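Moreira Table Top, Pale Grain
Sold by Ganero

A plain light wood-look top for desks, workbenches and dining tables. The color is a pale beige and the grain is fine and close together. It fits the Moreira and Mollcombe leg sets, sold separately.

Width: 1,316 mm
Depth: 800 mm
Leg sets needed: 2

Wipe with a damp cloth. Do not use scouring pads. Orders placed by noon on Friday ship the same day.

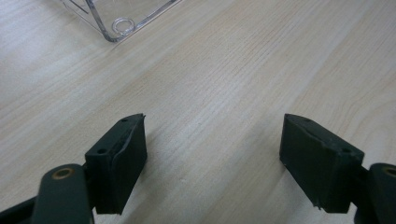 Surface close up, showing the grain.

Other sizes can be cut to order. Ask Glória Valente at the Vuvbridge store.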